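Print | E-mail | 14 comments | 65 shares

Getting Old Oil Off the Kitchen Cabinets

By the Momlow Home Desk
April

Cabinet doors near the stove pick up a film of cooking oil that ordinary dish soap won't shift once it has hardened. Start with the mildest thing that might work and go up from there.

Mix 2 tablespoons of washing soda into a quart of hot water. Wear gloves. Wipe a small patch inside a door first and let it dry, as some paints go dull. If the patch looks fine, do one door at a time from the bottom up, so drips don't leave streaks on dirty paint. Rinse with plain water and dry with an old towel.

Around the handles the film is thicker. Lay a warm, wet cloth over the spot for five minutes before you scrub. A soft toothbrush gets into the grooves.
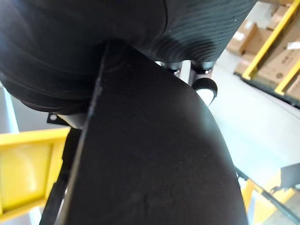
One reader wrote in that washing soda took the shine off her varnished doors, and that she now uses a few drops of plain vegetable oil on a paper towel, then soapy water. It is slower, but it did the whole kitchen for 87 cents.

Oil on oil does work, and it is the safer choice for varnish or wax. Put the used towels outdoors to dry flat before they go in the trash - never in a heap, as oily rags can heat up.

Skip steel wool and scouring powder on any finish. Melamine sponges are a fine sandpaper and will leave pale patches on dark paint.

Once the doors are clean, a quick wipe every other week keeps them that way. Do the top edges too.

Filed under: Kitchen
E-mail this page | Print this page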